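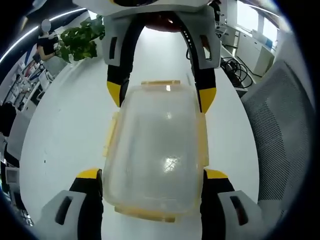 Clip-lock food container

A clip-lock food container is a reusable box for storing food, closed by a lid with hinged flaps that snap over the rim of the tub. It is also called a snap-lock, latch-lid or four-side-lock container. Most are made of clear plastic, though glass and steel tubs with plastic lids are also sold. The type is used for leftovers, packed lunches, dry goods and freezer storage.

Construction

The usual container has two main parts, a tub and a lid. The tub is molded in one piece, with walls that lean slightly outward so that empty tubs can be stacked inside one another. A lip around the top of the tub gives the flaps something to catch on.

The lid carries the flaps, normally one on each side. Each flap is joined to the lid by a thin strip of the same plastic, known as a living hinge. When the flap is pressed down, a slot or ridge on its inner face catches the lip and pulls the lid tight. On small boxes there may be only two flaps, placed on opposite sides.

Many lids have a soft gasket, often silicone, set in a groove on the underside. The gasket is squeezed against the tub when the flaps are closed. Boxes without a gasket keep out dust and slow drying but may leak if tipped. Some makers color the flaps or the gasket – yellow, green and blue are common – while leaving the rest of the box clear.

Materials

Polypropylene is widely used because it bends many times at the hinge without breaking. Tubs may also be made of harder, clearer plastics, which show scratches more easily and can crack when dropped. Clear tubs tend to turn cloudy with long use, and tomato sauce or curry can leave an orange stain.

Shapes and sizes

Rectangular tubs take up less shelf space than round ones and are the more common form. Lids are often shared by tubs of the same length and width but different depths. Lids from different makers seldom fit one another, even when the tubs look alike.

The Cledent line, designed by Amândio Aguiar for the housewares firm Fonseca, came in 18 sizes with 4 lid patterns. The Flutport, a later box from the same firm, had a removable divider and a small steam vent in the lid.

Use and care

Hot food is usually left to cool before the lid is closed, as trapped steam can hold the lid down and make it hard to open. For microwave heating, the flaps are left open or the lid is taken off. Liquids need some empty space at the top if the box is going into the freezer.

The gasket groove collects grease and water. A removable gasket can be lifted out with a blunt tool, washed, and dried before it is put back – a twisted gasket is a common cause of leaks. Hinges are the part most likely to fail, and a lid with one broken flap is often kept for dry food.

See also
Lunch box
Living hinge
Food storage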